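Members' projects: bin-picking cell takes shape at the Skumgate workshop

The Skumgate shared workshop is pleased to report progress on its bin-picking project, which has occupied the rear bay since March. The project is led by Priya Halvorsen, with Gaetano Greco responsible for the wiring and Lacey Whitlock for the software. It has the modest aim of teaching an industrial arm to lift mixed parts out of a deep metal bin and set them down in order.

The first weeks were given over to the bench. Members had expected the bin to stay put under its own weight, but it crept whenever a finger touched a side wall, and every small shift spoiled the positions already stored. Clamping at the rim has proved a simple remedy and will remain until a proper bracket has been made.

Attention has since turned to the grip itself. Bars that lie well clear of the walls can be approached from almost any side. Those close to a wall are harder, as one finger must pass between the bar and the metal, and the program at present leaves them until last. Ms Whitlock has recorded 28 complete runs, and in 13 of these the bin was emptied without help. Most of the remainder ended with a single bar resting along the foot of a wall.

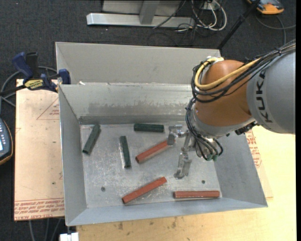 Gaetano Greco

The KUKA arm is shown with its gripper open inside the bin, among the green and red bars used for the trials. The blue clamp holds the left rim near the rear corner.

Two pieces of work remain before the summer break. The hoses at the wrist are to be routed more tightly, and a second set of fingertips, narrower than the first, is to be cut on the mill. Members who hold a current induction for the rear bay may attend the evening sessions, which begin at 7 pm. Others are asked to speak to Ms Halvorsen beforehand — the arm may not be run with anyone inside the marked floor area.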